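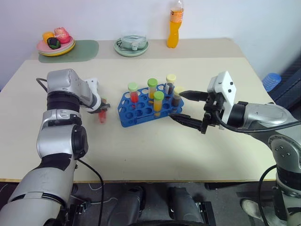
Capped tubes in the blue rack, from red and orange through to dark brown.

Hendstead Dye Library: Frequently Asked Questions
Last updated 2025-06-28

What is the dye library?
It's a collection of plant dyes stored as liquid samples in capped test tubes, and we love it to bits. You can come in, pull a rack, hold a tube up to the window and see what a walnut hull or a handful of madder root gives you before you spend a whole afternoon at the stove. Each sample has a matching card with the recipe and little swatches of wool, cotton and linen. There are 419 recipes in the card drawers right now, and more arrive all summer!

Do I need to know anything about dyeing?
Not a thing. Plenty of people come because they like color, or because they have a yard full of marigolds and want to know what to do with them. If you can make a pot of tea you can make a dye.

Where do the samples come from?
From members, mostly. You make a dye bath at home, strain it, and bring us a small jar with your notes. Bríd Daly runs the sample bench and fills the tubes from your jar. Bríd Hayes looks after the cards, so if your handwriting is anything like mine she may call you to ask whether that word is "simmer" or "summer."

How much dye should I bring?
A 200 ml jar is perfect. That gives us enough for the tubes, the three swatches and a bit left over for the people who want to try it on paper (it makes gorgeous ink). Please strain it twice, the second time through a coffee filter. Bits of petal look pretty for a day and then they go moldy.

What do I write on the label?
Plant, part of the plant, where it was picked, the month, and what you added. "Onion skins, kitchen, June, alum" is a great label. "Yellow, the good one" is a label we really did receive. Pencil or waterproof pen only.

Does the cap color tell me what's inside?
No! This catches everybody. We use whatever caps come in the box, so a green cap can be sitting on something orange and it doesn't mean a thing. Go by the number on the card. The one rule about caps is that each goes back on the tube it came from, so the last drop of one dye doesn't end up in another.

Can I open the tubes?
Yes, at the bench. Leave the tube standing in the rack while you twist the cap off, and set the cap upside down on a saucer. Use a clean dropper for every tube. If you only want to look, keep it closed and tilt it gently against the light.

Why do so many of the dark tubes look the same?
Oh, this is one of my favorite questions. A strong brown dye looks nearly black in a tube, and it's only when you thin it out that you see whether it leans gold or gray or pink. Put one drop on a white saucer and add ten drops of water. Two tubes that looked like twins can turn out completely different. The swatches tell you even more, so have the card open next to you.

Will the color in the tube match my yarn?
Hardly ever, and that's half the fun. Some gorgeous red liquids give you a soft beige on cotton. Some dull-looking ones come up bright gold on wool. Trust the swatch over the tube every time.

How long do samples last?
It depends on the plant. Berry dyes fade quickly and we swap them out often. Bark and hull dyes go on and on. When a sample has changed, we keep the card and write the change on the back — that's useful information too. Anything cloudy or fizzy goes straight down the sink.

How do I put a rack back?
Tubes go in by number, lowest at the left. If a hole is empty, leave it empty, even if it looks untidy. The gap is how we know someone has a tube out. Fill a rack from the middle, wipe up drips with a damp cloth, and carry it with both hands, flat. We have bought 2,314 tubes since we opened and I can tell you that a fair number of them met the floor.

Are the dyes safe?
They're for fiber and paper, never for tasting, even the ones made from food. Some plants on our shelf are poisonous, and their cards have a red corner. Gloves are in the drawer under the bench. Your fingers will thank you, especially after walnut.

Can children come?
Please bring them! Under twelves need a grown-up beside them at the bench. We have plastic tubes set aside for small hands and a red cabbage tray where a squeeze of lemon turns purple to pink. It gets a gasp every single time, including from me.

Can I borrow tubes to take home?
Members can take up to six at a time for two weeks. They travel in the small racks with a lid. If you live out past Loller, ask about the drop box at the Bastora yarn shop, which saves you the drive back.

What equipment do I need to start my own?
Less than you'd think. A rack, a bag of tubes with screw caps, a funnel, some coffee filters and a notebook. A pack of 100 tubes will keep a keen dyer busy for a couple of years. If you're buying a rack, take one of your tubes along and check that it stands up straight in the holes. A loose fit is a misery.

What's the Baranauskienė set?
It's a run of lichen and bark samples left to us by a longtime member, with her original notes. They're in the tall cabinet and don't go out on loan, but ask at the bench and we'll happily get them out. Allow an hour. The notes are wonderful.

I have a plant you don't have. Are you interested?
Yes, yes, yes. Bring a jar, bring a sprig for the press, and write down everything you did, even the parts that went wrong. We're short on spring greens at the moment and would dearly love some nettle.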